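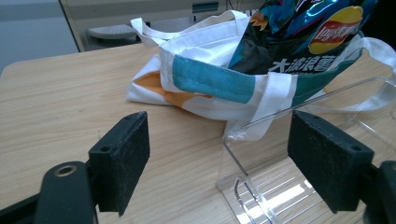

Weiße Stofftasche mit blaugrünem Streifen auf einem hellen Holztisch.

Stoffbeutel richtig waschen und pflegen

Bei mir hängen sie an jeder Türklinke, und vielleicht geht es euch ja genauso: Stoffbeutel sammeln sich an, werden geliebt und irgendwann eben auch ein bisschen grau. Zum Glück ist das Waschen keine Kunst!

Zuerst den Beutel ausleeren, auf links drehen und die Krümel aus den Nähten bürsten (eine alte Zahnbürste tut es wunderbar). Flecken reibt ihr mit Gallseife ein und lasst sie 15 Minuten einwirken, bei Fett darf es gern etwas länger sein. 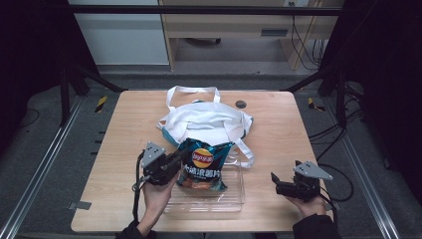

Danach kommt der Beutel bei 40 Grad in die Maschine, am besten mit Feinwaschmittel und ohne Weichspüler. Bedruckte Stücke wasche ich lieber kühler, das hat mir Waltraud Lüthi aus dem Nähtreff in Gesham beigebracht, und seither blättert bei mir kein Druck mehr ab.

Zum Trocknen die Henkel glatt ziehen und den Beutel an der Unterkante aufhängen, sonst leiern die Träger aus. Gebügelt wird von links, solange der Stoff noch leicht feucht ist, und den Aufdruck lasst ihr dabei bitte aus.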